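Right to Assemble in Stodville: progress report to the Fleury Fund

Prepared by Gwenaël Mallet, project lead
Period covered: the second half of the grant year

Summary

The project gives free legal information to people who organise or attend demonstrations in Stodville, and keeps a record of how marches and rallies are handled by the council and the police. We are on schedule with the record and with the training. We are behind with the notification guide, and we explain why below. Spending is within budget on every line but one.

Events recorded

Our observers attended 43 public assemblies in the period. Most were static rallies outside the town hall or the Westeo bus depot, where drivers and passengers have been protesting against the closure of the evening routes. The largest was the march against the new by-law on amplified sound, which the organisers put at more than 3,000 people. The police did not publish a figure.

Conditions were imposed on marches in three areas of the town: the station approach, the market streets and the riverside. The station approach remains the main problem. Organisers are told of a change of route late, sometimes on the evening before, and stewards then have to be briefed again in the street. We raised this in writing with the council's events office and have had an acknowledgement but no reply on the substance.

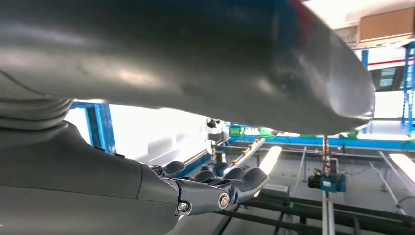

Close view of a grey mechanical hand beneath a dark curved surface.

Observers' notes are now typed up within a week of each event. In the first half of the year this took up to a month, and several notes could not be used when complaints were made. Gilles Hamel has rewritten the form so that times and the wording of any police announcement are entered first. Observers have found it quicker, although the box for the weather is still too big and the box for officers' numbers too small. A corrected version will go out in April.

Advice line and bust cards

The advice line took 581 calls and messages. The commonest question was whether a small static protest has to be notified in advance. The next was about giving a name and address when stopped. Calls rose sharply in the week of the sound by-law vote and we had to borrow a second phone from the Wurex tenants' union. We have asked to keep it until the summer.

The cards have been reprinted with larger type. The old stock gave a solicitor's number that is no longer staffed at night, and we have asked partner groups to throw away any they still hold. A few were still being handed out at the depot rally - we collected those we saw.

Training

Two training days for new observers were held, with a shorter evening session for stewards. The evening session was fuller than we had planned for and ran over, mainly on the part about cordons. Student groups have asked for a version they can run themselves. We have drafted the notes for it but have not tested them yet. 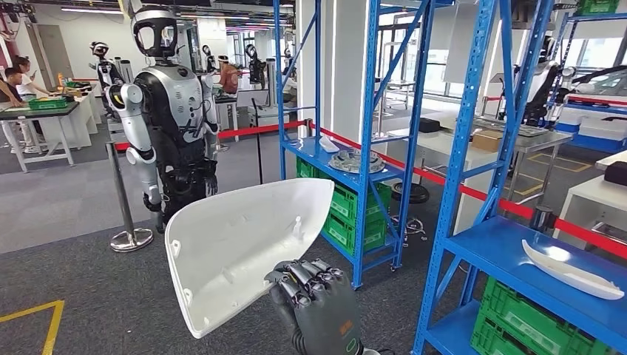
Stodville, 2025-01-31

Work on the notification guide stopped for several weeks after the council announced that it would replace its own form. We did not want to print a guide to a form about to be withdrawn. The new form has now been published. It is shorter than the old one, but it asks for a named person to accept responsibility for damage, and our advice is that the council has no power to require this. We have written to say so. The guide will be issued with a note on that question if it has not been settled by the time we go to print.

Spending

Printing is over budget owing to the reprint of the cards. Travel is under by a larger amount, as most events were in the centre and observers walked or took the bus. We ask the Fund's permission to move the difference from travel to printing. A full statement is attached as Annex A.

Next period

The main tasks are the guide, the corrected form and a public summary of the year's record. Gilles Hamel will also meet the events office about the station approach, provided they offer a date. If they do not, we will put the matter to the scrutiny panel and send the Fund a copy of our submission.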